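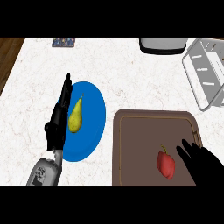 Well, the Larum photo tour is nearly full, and I couldn't be happier to be writing that to you! Of the 16 places on the January trip, all but two are taken, and both of those have people thinking it over. Your grant has paid for the boat deposit and the long lens rentals. Meals are the part I'm still working on. Guests come in chilled from the blinds and want real food, and a pear on a blue plate or a red pepper on a cutting board won't hold anyone until supper (I've asked the lodge at Zirdale for hot soup at noon).

Lodging is the other headache. Zirdale has 22 beds, but the Denum birding group wants some of them the same week. I've offered to move our arrival back a day and I'm waiting to hear.

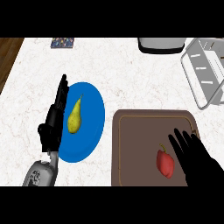 If they say no, we'd split the group and put half at Mfaume, a longer ride to the water but much closer to the owl woods. I kind of like that plan, to be fair! It would add $100 per guest for the van, and I'd want your okay before I touch the reserve for it.

Still to do: the guide contract, the tide tables, and a new packing list (last year's forgot gloves, oops). I'll send receipts with the next report.

Filed 2020-04-18

Tours > Grant Updates > Larum

Posted in: Wildlife Photo Travel

We use cookies to keep this site running. Accept / Manage settings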